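### 4.2 The bed as a folding surface

Of the 17 households in the Trekcombe sample, most had no table that was free at the time of day when washing was sorted. The bed took its place. We treat it here as a work surface in the full sense, with a height, a depth, a covering and a set of neighbouring objects, and we record each of these before turning to the garments themselves.

Three properties of the covering were noted: its colour, how flat it lay, and how far it moved when a garment was drawn across it. Colour matters mainly for the coding of edges. A mid-blue shirt is easily separated from a green or cream ground, whereas a dark sock on a dark blanket was often missed by one coder and found by the other. Flatness was scored on the scale in Section 3.4. A broad blanket with shallow folds, such as the one in Figure 3, was scored as flat, although the cloth may bunch where it meets a wall.

**Figure 3.** Bed with olive-green blanket, set against a plain wall, with a white appliance at the left corner.
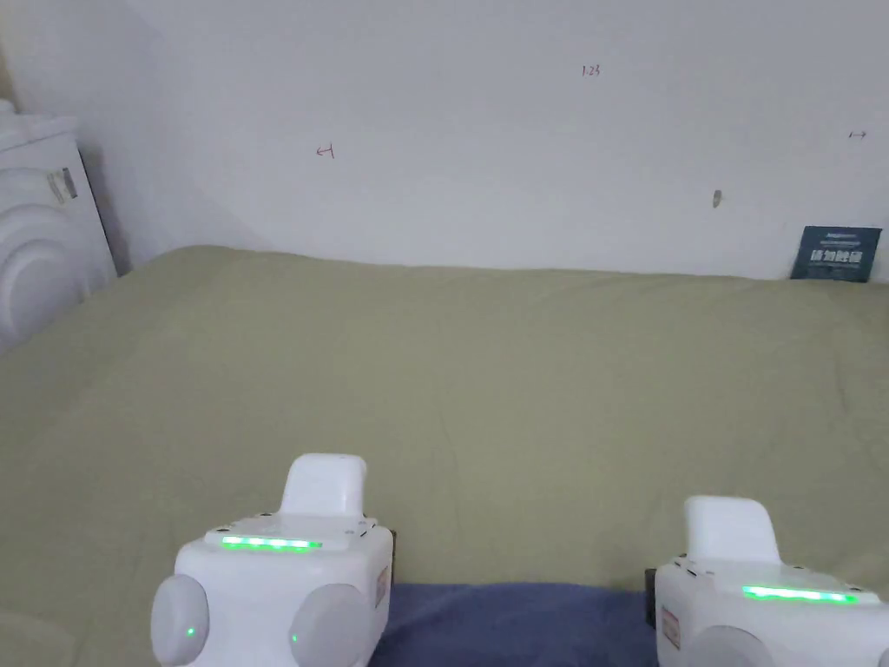

The position of the bed in the room was coded separately from its covering. A bed with one long side to the wall can be worked from the other side only, and the far part of the surface then tends to serve as storage for finished piles. Depth of reach was set at 40 cm from the near edge for all households. Piles placed beyond this line were counted as stored, and piles within it as in progress. The rule is crude – a tall person reaches well past it – but it gave stable counts between the two coders.

The log contains 2859 garments. Each was given one opening posture, defined as the way the cloth was presented at the first pause before folding. Two postures account for the bulk of the entries. In the *hung* posture the garment is held up by its two top corners, its upper edge dips towards the middle, and the lower edge may rest on the surface. In the *laid* posture it is spread on the bed and its parts are arranged there. T-shirts were entered as hung more often than any other class. Shirts with sleeves of full length were divided more evenly, and trousers were mostly laid.

The hung posture has a practical limit. When the cloth is held low, the bottom edge gathers on the blanket and the folds in the lower half do not fall out. We coded this as *hung, supported*, and kept it apart from *hung, free*.
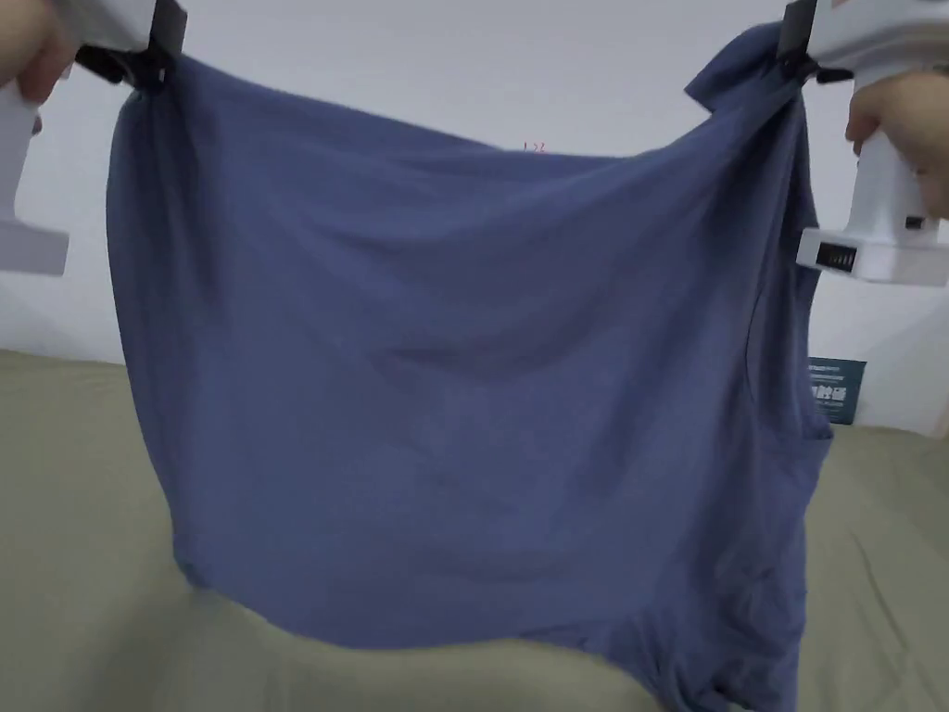 Ratih Menon, commenting on a draft of this section, objected that the two hung classes should be merged, on the grounds that people lower and raise a shirt several times before they commit to a fold, and that the first pause is "an arbitrary place to stop the clock". We accept the point about repetition. The classes are kept apart in the tables, and merged totals are given in the appendix for readers who prefer them.

The laid posture raises a different difficulty. A garment set down without first being straightened has no clear outline, and the coder must decide which part is the collar and where each sleeve runs. Pasaribu sheets, the printed outline forms used in the Pirkesance pilot, were of little help with rumpled items. We therefore recorded only whether the collar area was bunched or open and the direction taken by any sleeve that could be followed.
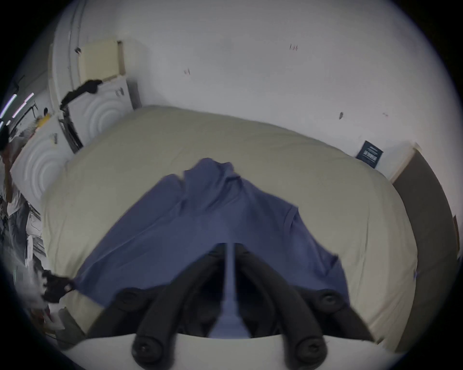
*Jarnard Papers on Household Work*, vol. 17, no. 2, p. 40

A bunched collar was treated as an unfinished state whatever the condition of the rest of the shirt. Creases in the bed covering next to the garment were noted but not scored, as they could not be assigned to the present item with any confidence. Buttoned and unbuttoned fronts were entered under a single heading. Items abandoned at this stage and returned to the basket keep their opening posture in the log and carry the end code R.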